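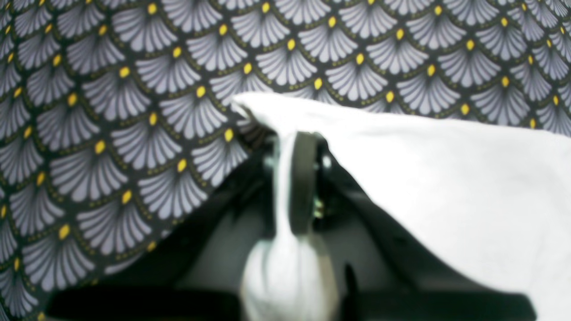
Housse de table de pliage Umon
Gamme Textile et entretien du linge, maison Fuentealba

La housse Umon est destinée aux plans de travail sur lesquels le linge est étalé, lissé puis plié : buanderies d'établissements, ateliers de retouche, résidences collectives, arrière-boutiques. Elle se pose sur une table existante, sans fixation permanente, et reçoit aussi bien les tee-shirts que les draps et le linge de table.

Le modèle présenté sur cette page porte le motif Éventail, composé d'écailles superposées en rangs décalés, gris lavande sur fond très sombre, avec un petit point jaune moutarde à l'extrémité de chaque éventail. Le dessin est imprimé sur toute la surface visible, retombées comprises. Les coloris unis de la gamme font l'objet d'une fiche séparée.

Choix du motif

Le service des achats est régulièrement interrogé sur l'opportunité d'un imprimé pour un usage professionnel. Le contraste entre un fond foncé et du linge blanc facilite le repérage des bords, des coutures et des manches repliées sous le corps du vêtement. La répétition régulière des éventails fournit en outre un repère d'alignement : il est d'usage de caler l'ourlet du vêtement sur un rang, puis de rabattre les côtés parallèlement aux bords de la table. Pour le linge noir ou marine, nous recommandons un coloris uni clair.

Composition de l'ensemble

L'ensemble comprend la housse imprimée, un molleton de fond et 2 sangles de maintien. Le molleton est facultatif sur les tables déjà garnies. Les sangles passent sous le plateau et se règlent depuis le petit côté.

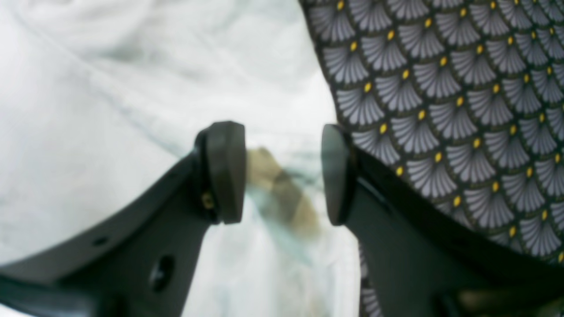
La housse est livrée pliée et doit être repassée à fer moyen, sur l'envers, avant la première pose. De légers plis peuvent subsister le long des bords ; ils s'atténuent après quelques jours d'utilisation. Une tension excessive est déconseillée, car elle déforme les rangs du motif et fatigue les coutures d'angle.

Mode opératoire conseillé pour un tee-shirt

Étaler le vêtement face contre la table, l'encolure vers le haut. Lisser du centre vers les bords, du plat de la main. Rabattre un premier côté, ramener la manche vers l'extérieur, puis procéder de même pour le second. Replier enfin le bas vers l'encolure, en deux ou en trois selon la profondeur des rayonnages. Le panneau obtenu doit être rectangulaire et sans surépaisseur au niveau des emmanchures.

Les articles de grande taille gagnent à être pliés une première fois dans la longueur avant d'être posés à plat. 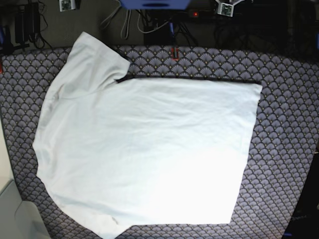
Joanne Pickering nous écrit que les rangs du motif lui servent surtout pour les manches, « qui finissent toujours de travers sur une nappe unie », et demande si la housse peut être retournée lorsque l'endroit est taché. Le retournement est possible, mais l'envers n'est pas imprimé et perd donc la fonction de repère.

Caractéristiques

Référence : Umon 600, motif Éventail
Largeur de plateau admise : 600 mm
Grammage du molleton : 200 g/m²
Pose : libre, avec sangles
Lavage : en machine, cycle normal, à part lors du premier lavage
Séchage : à plat ou sur fil
Repassage : fer moyen, sur l'envers
Javel et détachants chlorés : à proscrire

Entretien courant

Un brossage à sec suffit dans la plupart des cas. Les peluches laissées par le linge neuf sont bien visibles sur le fond foncé et s'enlèvent au rouleau adhésif. La housse doit être parfaitement sèche avant d'être reposée sur le molleton.

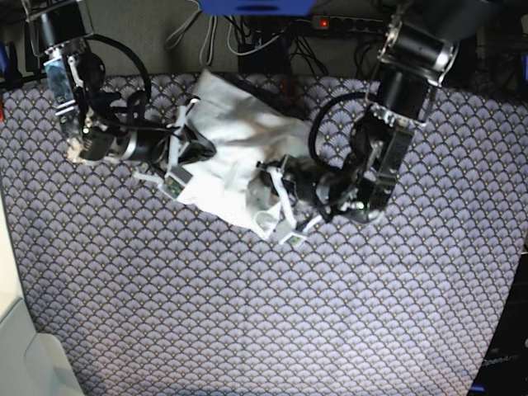

Pour les tables de dimensions particulières, une confection sur mesure est assurée par l'atelier Illow. La demande doit indiquer la longueur, la largeur et l'épaisseur du plateau, ainsi que la retombée souhaitée sur chaque côté. Le délai de confection est de 13 jours ouvrés à compter de l'accord sur le devis. Les housses sur mesure ne sont ni reprises ni échangées.

Commandes et renseignements

Les commandes des établissements sont reçues par Gonçalo Lobo, service des collectivités. Celles qui parviennent le lundi avant midi sont préparées dans la journée. Un échantillon du tissu Éventail peut être joint à tout devis, sur simple demande écrite.

Produits associés : molleton seul, jeu de sangles de rechange, housse unie Cudum.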